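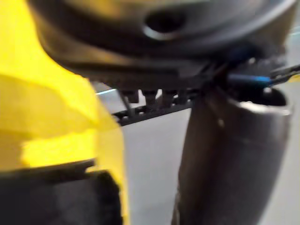 What the arms budget really buys

I've been pricing a two-arm setup for my shop since June, and I'm having so much fun with it! The Flotix quote came in at 4000 for hands and wrists. Kwak wanted 930 for cabling and spares.

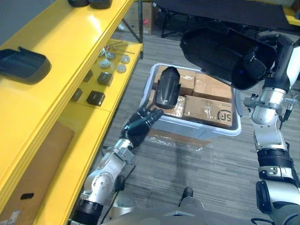

Tray up, bin below.

My first plan had one line for "shelving, misc." Ragnvald Fjeld read it and told me to put 1000 there, and bins on top of that (he's right, bins add up fast). 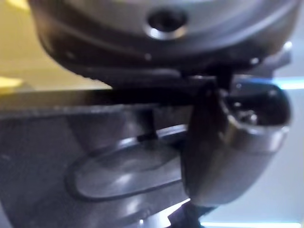 Spares first

Screws, clamps, cable ties. I set aside 40 for the small stuff and I'm already over.
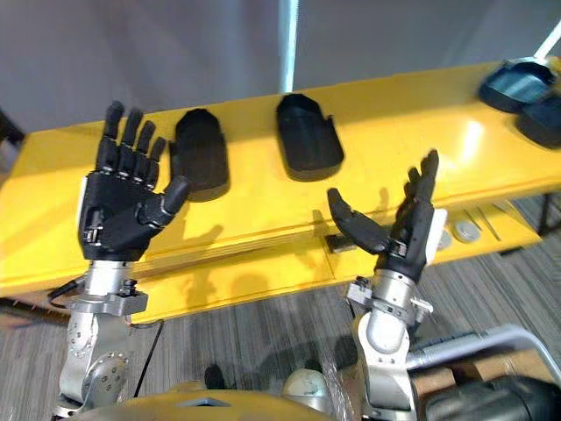

Next on my list is the work table, and I keep going back and forth between Gudach and Mastimton. Gudach is cheaper, but I want length. With black containers standing on a long yellow table like this one, both hands get room, and the ledge along the front is handy for small parts. I'm asking Mastimton for a ledge!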